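Utensil Caddies and Countertop Tool Storage: Frequently Asked Questions

Sonadside Kitchen Storage Help
Maintained by Sudheer Pisharody. Last revised in July.

Questions on this page cover upright utensil caddies with separate compartments, the wire stands and drip trays they are used with, and the items normally stored in or next to them. For wall rails and drawer inserts, see the Ikovside pages.

General

What is the difference between a caddy and a crock?
A crock is a single open container. A caddy is divided, usually into three compartments, and the dividers keep handles from crossing. Crossed handles are the usual cause of a whisk coming out with a spatula attached.

Which utensils go in which compartment?
There is no fixed rule. The layout we recommend sorts by material. Silicone spatulas, turners and brushes share one compartment with the balloon whisk. Wood goes by itself at the opposite end. The middle compartment is kept free as overflow during cooking and should be empty again once the dishes are put away. 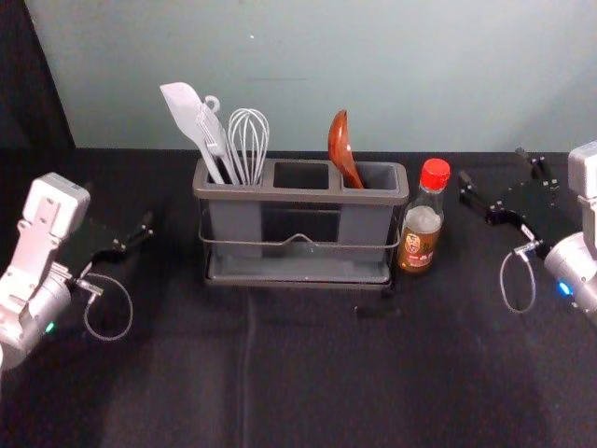 Wood is separated for drying reasons. A ladle or spoon with a deep bowl holds water longer than a flat tool does, and the handle end takes up whatever collects at the bottom of the compartment. Dry wooden items with a towel and leave them flat for an hour before they go back in. Silicone can be returned after shaking off.

Should utensils stand head up or head down?
Head up, in all cases. The head is the part that touches food and should not rest on the floor of a compartment. Utensils with a hanging loop at the top of the handle can be hung instead if you have a rail, but the loop does not interfere with upright storage.

How many utensils per compartment?
Use the pull test. Take out one utensil with one hand. If a second one moves up with it, remove something. A balloon whisk takes up far more room above the rim than below it, so place it last and toward an outer corner.

Can I keep knives in the caddy?
No. Use a block, a magnetic strip or a drawer insert with covers.

Stability and placement

My caddy tips when I load one end. What should I check?
Check in this order:
1. The caddy is seated fully in its wire stand and does not rock.
2. The stand is sitting inside the drip tray and not on its edge.
3. The heaviest tool is not leaning outward over the end.
4. The surface below is flat.
Tall spatulas with broad heads should lean along the length of the caddy. If they lean toward the front, turn the handle a half turn until the head settles.

Can the caddy be used without the wire stand?
Yes, on a dry surface. It will have a smaller footprint and will slide more easily when bumped. The stand also lets air reach the underside.

The front bar of my stand has a dip in it. Is it bent?
Not necessarily. Several stands are made with a shallow V in the front bar. Compare the two ends of the bar. If both run level into the uprights and the dip is centered, the stand is as made. If one end sits lower than the other, it has been bent.

Is a cloth-covered table acceptable?
Yes. Fabric stops the tray from sliding but holds any water that gets past it. Empty the drip tray before moving it.

How much space should I leave around it?
Leave enough room on each side to lift the caddy straight up out of the stand with both hands. Cutting boards, trays and other large flat items should be stored where they cannot fall against the tools. If a board has to lean nearby, lean it away from the caddy.
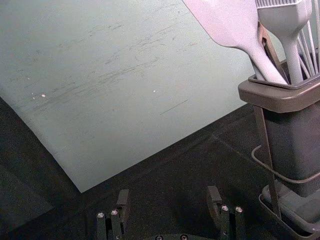

Scuffed flat panel beside the caddy, with silicone tools and a whisk standing in it.

Scuffs on a light-colored panel: can they be removed?
Often in part. Gray marks that sit on top of the surface usually respond to a paste of baking soda and water, applied with a soft cloth and rinsed. Marks you can catch with a fingernail are cuts and will stay. Do not use steel wool. It produces a dull patch that picks up new marks faster than the original surface did.

Bottles and other items

Can I keep a bottle of oil or vinegar next to the caddy?
Yes, if it is away from the stove and out of direct sun. A small glass bottle with a screw cap is preferable to an open pourer. Keep the label facing out and wipe the neck after each use. Do not stand a bottle inside a compartment. It raises the load on one end, and glass against metal whisk wires will chip sooner or later.

Cleaning

How often should the caddy be cleaned?
Every 2 weeks in normal use. Empty the drip tray more often if you put tools back damp.

What is the procedure?
Remove all utensils. Lift the caddy from the stand. Fill each compartment with 500 ml of warm water and a drop of dish soap, leave it for ten minutes, then scrub the corners with a bottle brush. Rinse, invert on a rack and let it dry completely. Wipe the stand and dry it by hand, particularly at the welds.

Is the plastic caddy dishwasher safe?
The Pristent models are, top rack only. The stand is not. For other makes, look for a mark on the underside. Without a mark, wash by hand.

There is a smell in one compartment. Why?
Standing water under a wooden handle, in most cases. Remove the wood, clean as above, and leave that compartment empty overnight. If the handle end has darkened and feels soft, replace the utensil.

My silicone brush feels greasy after washing.
Soak the head in hot soapy water and bend the bristles apart under the tap. Grease stays at the root of each row. One pass is seldom enough after basting.

Parts and contact

Can I buy the stand or the tray separately?
Yes. The stand is part 1347 and the drip tray is part 69. Both fit the Pristent three-compartment caddy. Neither fits the round Chacko crock.

I have a caddy from another maker. Will the stand fit?
We can't confirm fit for other makes. Measure the caddy just under the rim, front to back and side to side, and send us both numbers through the contact form along with a note of whether the sides taper.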